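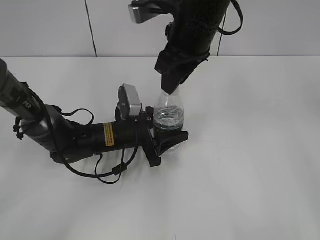
Left arm on the bottle, top arm over the neck. Bench two, mid-afternoon.

November 16, 2018

Long one tonight, sorry, future me. I'm on the couch with cold noodles and I want to get this down before I forget which of today's changes mattered.

So, the two-arm bottle task. I've been at it since June, on and off, mostly off because of the Zendton demo eating all of September. The idea is simple enough to say out loud: left arm holds the bottle around the body, the other one comes down from above and works on the cap. What I'd been fighting all week was the handoff between planner and controller. Flarix would give me a perfectly nice path for each arm, and then the moment both grippers were on the same bottle everything got stiff and weird, like two people carrying a couch and both insisting on steering.

I started the morning by reading logs, which I should have done on day one. I had 1197 runs sitting in the folder (simulated and real mixed together, thanks to my wonderful naming scheme) and it took me until ten just to write the script that splits them. After throwing out the sim ones I was left with 270 real ones, and I plotted the wrist forces for all of them on top of each other. Ugly plot! But there was this bump, almost every time, a little after the second gripper closes. Same direction, nearly the same size. I'd been treating it as noise for days.

It was the timestamps. Of course it was the timestamps. The force readings from the upper arm were being stamped when my node received them and the ones from the left arm were being stamped at the driver. So the controller thought the two arms were pushing at different moments, and it kept "correcting" for a shove that was already over. I sat there and said a word I won't write here.

Fixed that before lunch. Well, I fixed it, broke the logger, fixed the logger, and then had lunch at two. The sandwich place was out of the good bread.

After lunch I went after the second thing, the stiffness. The left arm was set up to hold position as hard as it could, which made sense back when I was testing it alone, but with another arm pressing from above it means any small error in the bottle's pose turns straight into force. I turned it down so it gives a little sideways and still holds firm up and down. The change is maybe four lines in the config and I'd been putting it off because I was scared of the plastic bottle getting squashed. I left the water in it, too. I want the weight to be real, and I like watching the surface when the arms settle, it's better than half my plots.

Perception is still the sore spot. Clear plastic is just rotten to look at. The depth comes back full of holes, the water line gets picked up as an edge, and then my fitting code proudly announces that the bottle is half as tall as it is. What I have now is a bit of a cheat: fit on the part we can trust, take the height from a file, and let the wrist camera only vote on where the axis is. Works on this bottle. On another bottle, who knows. I wrote a note in the Stojanovska branch saying "make this general" and then closed the laptop lid on it for five minutes like that would help.

Oh, and the planner. I forgot the planner! With the second arm coming in steep from the top, the collision checker kept refusing paths because of the cables. We model those as big fat capsules, way fatter than they are, and the loops stick out, so to Flarix there was hardly any air left over the table. I didn't want to shrink them (I remember last spring, I remember the connector) so I added a cost for bringing the loops toward each other and let it search longer. Planning time went from 400 milliseconds to 1021, and I don't love it, but it only happens once per try and I can live with a second.

Things for tomorrow, so I don't stand at the bench wondering:

– rerun the force plot with the new stamps, real runs only
– put the stiffness values somewhere sensible, they're hard-coded right now and I'm ashamed
– ask Zasoder if their driver can hand over its own clock – I emailed once already and got a ticket number
– try a different bottle, just to see how badly the fit goes

I'm a bit giddy about the timestamp thing, which is silly, it's a bug I made myself. Still, a whole week of thinking my controller math was wrong and the math was fine. I even redid the derivation on the train twice.

Need to buy dish soap. And the blue notebook is almost full.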